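Hello! I'm Ona Petrauskas, I look after the people side of the home study at Vondano, and I'm looking for people who are good at housework. Or bad at it, I'm not fussy. If you've ever wiped a worktop, put the shopping away or fished a bottle out of the back of a cupboard, you've got the skills I need.

The question we're all paid to worry about is whether a robot can do ordinary chores yet. My own answer, after 17 months here, is "some of them, slowly, if you haven't moved the toaster". I came from managing a hardware shop in Trelville and I assumed the hard bit would be the clever stuff. Nope. It's cupboards. It's things that stand a bit too close to other things. A ten-year-old can get the bleach down from a crowded shelf (please don't let them) and the machine will still be thinking about its elbow.

A lot of our work happens in simulation, where nothing breaks and you can run the same chore all night. We have a list of 592 household jobs, and each one gets tried on the computer before anyone lets a real arm near a real kitchen. Picking up a bottle is one job. Putting it back where you'd want it is a different job, and a much worse one!
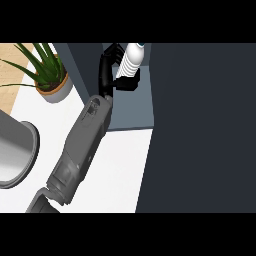
What we don't have enough of is opinions from people who live in normal homes. Our engineers are lovely but there are only so many of them, and they all seem to keep their washing-up liquid in the same place. So I want to sit you down, show you some of these attempts and hear what you think. Would you let it do that in your house? Would you have grabbed it there? Is it about to knock something over? You'll spot things we've stopped seeing.

## What you'd be doing

There are two sessions, both at our place in Pralholm, upstairs from the Lo Presti bakery (you'll smell it before you find it).

In the first you watch short clips of simulated chores on a screen and score them, then have a natter with me about the ones that annoyed you. In the second you do a few of the same chores yourself in our practice kitchen, at your own speed, while we film your hands and forearms. We don't film faces. If you wear a ring or have a tattoo you'd rather keep out of it, tell me and we'll sort out gloves or a sleeve.

Each session runs for two hours with a tea break in the middle. Mornings start at 9.30 and afternoons at 1.30, and we're running them all through July.

## Who I'm after

Anyone over 18 who does at least some of the chores at home. You don't need to know a thing about robots, and if you think the whole idea is daft I'd particularly like to hear from you. We had far too many gadget lovers last time. I'd also love more left-handers, more people over 70, and anyone who uses a grabber, a perching stool or another bit of kit to get jobs done. There's a lift, the worktops go up and down, and you're welcome to bring someone with you.

If you've worked in a shop, a café or a care home, say so when you get in touch. We're starting on shelf stacking and stockroom jobs after the summer, and I'll be asking some of you back for that.

## What you get

We pay £40 a session, plus your bus or train fare if you keep the ticket. You'll have the money by bank transfer within the week. There's also a bun, courtesy of downstairs.

You can stop whenever you like and still be paid for the session you came to. If you change your mind about your clips afterwards, email me before the end of August and we'll delete them.

## How to put your name down

Ring the study line on extension 1040 through the Vondano switchboard, or pop into reception and ask for me. Leave your name, a number and the times you can't do. I'll ring you back for a ten-minute chat, mostly about your kitchen, so have a think about which cupboard you hate most.

Ona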